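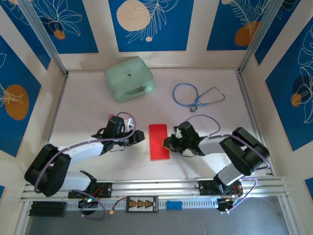

Vira Kostiuk
Home visit nurse, paper folder in the evenings

August 2022

I want to write about red paper today, and a little about my work things, because in my life these two always end up on the same table. People who read this blog for the folding can skip the nurse parts. My sister reads only the nurse parts, so she can skip the rest.

When I started home visits I was very bad with my things. In the hospital you don't need to think so much. The drawer is in its place, and if the drawer is empty, you open your mouth and somebody tells you where the new box is. In a home visit there is only your bag. If the thing is not in the bag, then it is in the car, and if it is not in the car, it is at the office in Flestureck and you must apologize to a person who was waiting for you since the morning.

My stethoscope was the worst. I carried it around my neck, then in the coat pocket, then on top of everything in the bag, where the tube took the shape of whatever was lying on it. My colleague Chaudhary (we all use only her last name, also her own husband does it) looked at it one morning and asked me if I had slept on it. After this I started to keep a small case for the small things, with a zipper that goes the whole way round. Mine is mint green. I would like to say I selected the color with some thought, but it was the one I could find in the bag without looking for a long time. Everything else in there is black or navy blue.

I have a rule now. In the evening the stethoscope comes out and lies on the table in a loose circle, on its own, not pulled tight and not hanging from a chair. Blue tubing, so I see it immediately. I wipe it, I leave it alone, and it goes back when I pack for the next day. The whole job is two minutes. I wrote once that it was ten minutes and Karel laughed at me, because the other eight were me sitting down.

And when I am sitting down, I fold.

I learned folding from my grandmother, but not the nice kind, with the cranes. She folded useful things: little boxes for seeds, envelopes, a cone for sunflower seeds when guests came. All from newspaper. When I moved here I did not have newspapers in the house, and I began to buy real paper, and I must say this has made me a spoiled person. I know now the difference between paper that keeps a fold and paper that only pretends.

The red I like the most comes from a shop called Cenance. It is a small shop with bad opening hours. They sell the sheets from a wide shelf, and the woman there lets you touch the top sheet but not the ones under it, I think because of people like me. The weight I buy is 145 grams. For a box this is good, and for a card it is good. For anything with many small folds it is too heavy and you will be angry. I was angry with it in November, when I tried to make stars for the windows. The points became thick like toast. Karel hung them anyway, all of them, and they looked like red buns in the window until spring.

So these days I mostly fold the simplest thing, one sheet, one fold, a card that stands. It sounds like something that does not need a blog post. But I have folded many of them this summer, for a reason I will come to, and I have opinions.

First, the table. I cannot fold on a dark surface. I have tried it on our old kitchen table, and I lose the edge of the paper, my eyes get tired, and then the corner is not on the corner. White is better for me. With red paper on a white top you see everything, also your mistakes. I like to have something to look at behind it too, when I lift my head. I have a weakness for deep blue wallpaper with white leaves and flowers drawn in a thin line, the kind where it looks as if someone did it with a pen while speaking on the telephone. Little suns between the flowers are also welcome. Karel thinks it is too much for a whole room. I think he has not looked at it long enough.

Second, the hands. They must be dry. After washing I wait, and if I have used cream I wait longer. A nurse washes her hands so often that this is a real problem! The red paper takes every fingerprint, and on a sheet that is not shiny you will never remove it. I press the fold with the side of my thumb or with the back of a spoon. There is a special tool from bone for this, and I was given one as a present, and it lives in a drawer because the spoon is nearer.

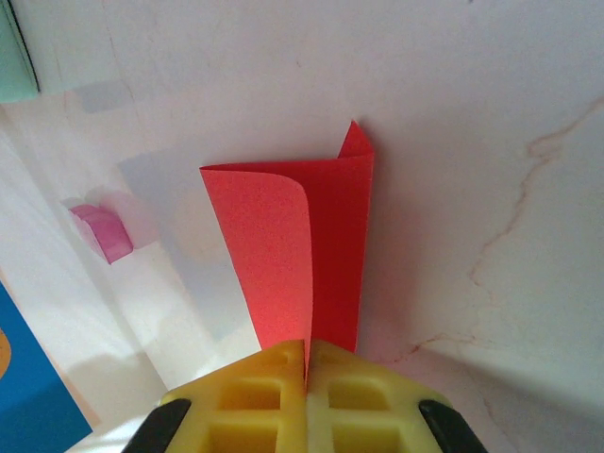

Third, and this is where I argue with everybody, I do not think a standing card must be folded exactly in half. All the instructions tell you to match the corners, and for a card that lies in an envelope, yes, of course. But a card that will stand on a bedside table has another job. When the back part stays a bit higher than the front, with its pointed corner sticking up, you can see there is an inside, and the hand goes to it. I like also when the front does not stay flat and its upper edge curves out to the side. The light falls on it, and the same red becomes two reds, a lighter one close to coral in front and a darker one behind. You get this from one sheet, without paying for the second color. If you press the fold hard along its whole length you lose it, so I hold the paper firmly at one end, where the fold must stay, and the rest I leave softer.

About the reason. One of the ladies I visit turned 84 this summer. I will not write her name or anything else about her, except that she told me that I may write this. She cannot see small writing any more, but she sees red very well. On her table there were many white papers, from the pharmacy and the doctor and the city, and they all looked the same to her, so the important one was always the one at the bottom. I made her a red card that stands, and inside it I wrote with a thick pen what she needs to know for the week. When the card is standing, there is something new to read. When she has read it, she lays it down.

It worked well enough that I made another for her neighbor, and then Chaudhary asked for four of them for her own visits, and then I was at Cenance again touching the top sheet.

Some notes for those who want to try it:

Cut before you fold, never after. The cut edge after folding is never straight, I don't care how good your scissors are.

Look for the direction of the paper. Bend it gently one way and then the other way, without making a fold. It will resist more in one direction. Fold in the easy one.

Write inside before it stands, and let the ink dry with the card open. I made this mistake and had a very nice mirror writing on the other side.

Don't use tape. If the card falls, the fold is too open or the paper is too soft. My first ones were from thin paper and they lay down by themselves in the afternoon, and the poor lady thought that she had already read them.

Keep the sheets flat. Mine are in a folder under the bed, under the box with winter boots, and this is so far the best press I have found.

I also wanted to write something about pockets for the inside of the card, for appointment slips, but I have made only ugly ones until now. The heavy paper does not like it. Maybe the pocket should be from another, thinner paper, glued only on three sides, and I will ask at the shop if they have the same red in a lighter weight. The woman said there was some coming. She also said this in the spring.

Karel is asking if he can have the table for dinner. I will pack the green case for tomorrow and move my paper to the bedroom. If somebody knows a thick pen which does not smell, please write to me – the one I use now is good and black, but I have to open the window every time.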